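2023-12-01, bench 3

Print this page | E-mail this page

Fikus fingers again, on the clip hanger. Curnbridge claims they hold a clothespin at any angle. I'll believe it when Eun-ji Koo's log does. Wrist cameras on, Ilport controller at stock settings.

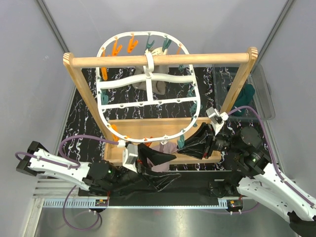 Both arms at the hanger, cloths on the rack.

Twelve tries per finger set is too few to rank anything - the sales sheet says 3000 cycles and never mentions cloth. Would like the old pads run on the same pegs before we pay for more.

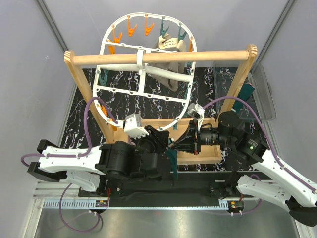 Xiao wants to change the controller too. No, one thing at a time. Ask about part 346.

0 shares | 2 comments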